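Two-arm club project, is our task too hard for a first demo?
Forum: Student Builds and Clubs

prodton_kid
01/10/2024
Hi all, first real post after lurking for ages. I'm in a college robotics club and we're running a two-arm setup for our end of term demo in December. The task we picked is flower arranging with artificial stuff. One arm gets the blue petals out of the bin, the other picks up leaf sprigs, and they meet in the middle of the table and make something that looks like a little bouquet. We teach it by teleoperating both arms and recording, then training on that.

We have 40 recordings so far and I'd say the leaves are going OK! The petals are a mess though. They're all piled together and the fingers either come up with nothing or drag out a huge clump.

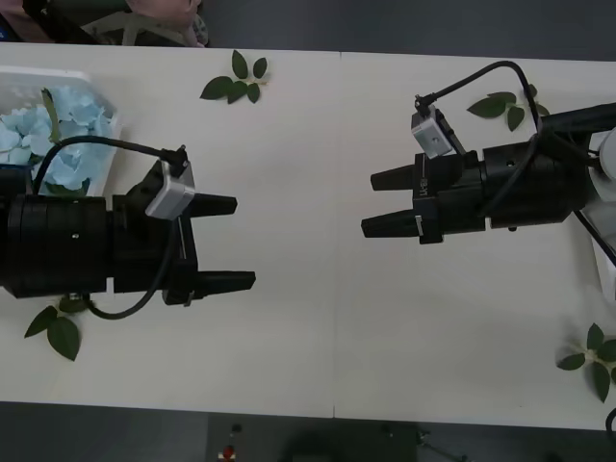 The other thing we can't agree on is how much to move the leaves between runs. Half the club wants the sprigs in the same spots every time so the arms learn something, and the other half (me included) wants them tossed anywhere on the table, even out near the edges where the arms have to stretch. Which would you do first? Also we're calling the project Allo, please be nice about it.

kuvetti_bench
Fixed spots first. I know it feels like cheating, but with 40 runs you don't have enough to cover the whole table. Get one layout working, then start nudging things by a couple inches.

And I'd drop the petals completely for now. Soft thin stuff in a pile is miserable. We spent most of a semester on fabric scraps and I still have bad dreams about it.

stripped_m3
Disagree with kuvetti on the fixed spots. We did exactly that last year and ended up with a policy that went to where the part used to be and closed on air, every single time. Then you have to throw out those recordings or drown them in new ones. Toss the leaves anywhere from day one and just accept that it looks dumb for the first few weeks.

Agree on the petals though. Or put fewer in! Nobody says the bin has to be full.

kuvetti_bench
"Drown them in new ones" is what you'd be doing anyway. A student club isn't going to record 2,000 episodes before December.

stripped_m3
We got over 2,000 but ok, we also had no social lives.

prodton_kid
Ha, we are nowhere near that. A good evening for us is 7 clean runs, and that's with two people swapping out when their hands get tired. Fewer petals is a good idea and I'm a bit embarrassed we didn't try it. I'd still like to keep them in somehow, the color is the whole reason people stop and look.

lapina_lab_rat
I help with the beginner group at Lapiņa and we split the difference. Pick 3 zones on the table, put a sprig somewhere inside each zone, and rotate it however it lands. You get variety but the arms aren't hunting all over the place. Worked way better for us than either extreme.

Two more things. Check your cable slack with both arms reaching to the middle, not just at rest. We had a camera plug work itself loose and lost a whole evening of data before anyone looked at the recordings. And decide now who lets go first in the handoff. If your two drivers do it differently, the policy will learn both and dither.

stripped_m3
I could live with zones.

kuvetti_bench
Zones is just fixed spots with extra steps but fine, sure.

prodton_kid
OK, zones it is, and I'm taking half the petals out tonight. The handoff thing got me, we have definitely been doing it two different ways. Should we redo the old runs or keep them?

lapina_lab_rat
Keep the ones where the same side lets go first, dump the rest. You'll want the disk space anyway.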